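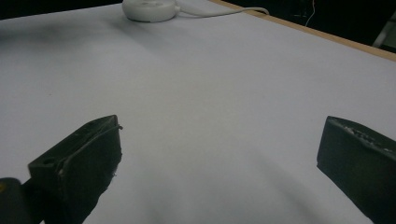 Kirui Practice Compiler, version 30: review

Kirui is a desktop program for people taking a first or second course in C++. It combines a code editor, a compiler, a step debugger and a bank of exercises in one installer. The publisher, Merkberg, sells it to colleges in bulk and to individual students for a one-time fee of $34. This review covers the individual license, used over one term alongside an ordinary paper textbook.

Installation

The installer is 438 MB. Unpacked, the program takes a little under 2 GB, most of which is the compiler and the offline reference. No separate toolchain is needed. On a five-year-old laptop with 8 GB of memory the setup took six minutes and did not ask for administrator rights. The license key is checked once and then stored, so the program can be used in an exam room with no network.

One problem came up. If the user folder has a space in its name, the debugger starts but does not stop at breakpoints. The fix is to move the workspace to a path without spaces. The release notes mention this under known issues. The installer does not.

The exercise bank

The bank holds 2,487 exercises. They are sorted by topic, in the order most college courses follow: types and operators, control flow, functions, arrays, pointers, classes, constructors and destructors, operator overloading, inheritance, virtual functions, templates, streams, exceptions. Each exercise has a short problem statement, a set of visible test inputs and a second set that is hidden until you submit.

Quality is uneven. The sections on classes and inheritance are the best part of the product. Problems build on one another, and a student who writes a poor copy constructor in one exercise will see it fail two exercises later, when the object is passed by value. The section on pointers is also good and includes a memory view that redraws after each line.

Templates are thin. Most of the problems ask for a generic stack, queue or pair with small changes in wording. Exceptions get 30 exercises, and nearly all of them test only whether a catch block runs. There is nothing on what happens when a constructor throws halfway through, a topic that turns up in written papers fairly often.

Output-prediction questions, where the student reads a program and writes down what it prints, are handled well. The answer box compares whitespace exactly. That can be turned off in Settings, under Grading.

Compiler and messages

The default language level is C++11. It can be raised to C++17 per project but not for the exercise bank, so solutions that use structured bindings or std::optional are rejected with a compile error. Older syllabus code that includes iostream.h is also rejected, with a one-line note explaining the current header name.

Kirui rewrites compiler errors in plainer terms and shows the original text below. For missing semicolons, undeclared names and type mismatches the rewritten version is accurate. For template errors it often points at the wrong line, and I ended up reading the original message each time.

Debugger

Step in, step over, step out, watch list, call stack. Conditional breakpoints are supported, data breakpoints are not. Stepping into a virtual call shows which override was chosen and marks it in the class diagram – this is the feature I would miss most when going back to a general editor. Stepping through a loop with more than a few hundred passes is slow, and the memory view should be closed first.

Compared with Skukora

Skukora is the other package often found on course lists. It runs in a browser, costs more over a full year and needs a constant connection. Its template and standard library exercises are clearly better, and its hints are written with more care. It has no memory view, and its free tier stops after the first four topics. A student whose course is mainly about the standard library should choose Skukora. For a course built on classes, pointers and inheritance, Kirui fits more closely.

Support

I sent two questions. The one about breakpoints was answered the next day with the correct fix. The other, sent on a Sunday, asked whether the exercise bank would move to C++17, and got a form reply. The user forum at Lirkarside has better answers on most points, including a corrected test file for the matrix multiplication exercise, which ships with a wrong expected value.

Rating

Exercise bank: 7 out of 10
Debugger: 8 out of 10
Error messages: 6 out of 10
Price: 8 out of 10
Overall: 7 out of 10

Tested on Windows only. The Linux build has the same version number but lacks the class diagram.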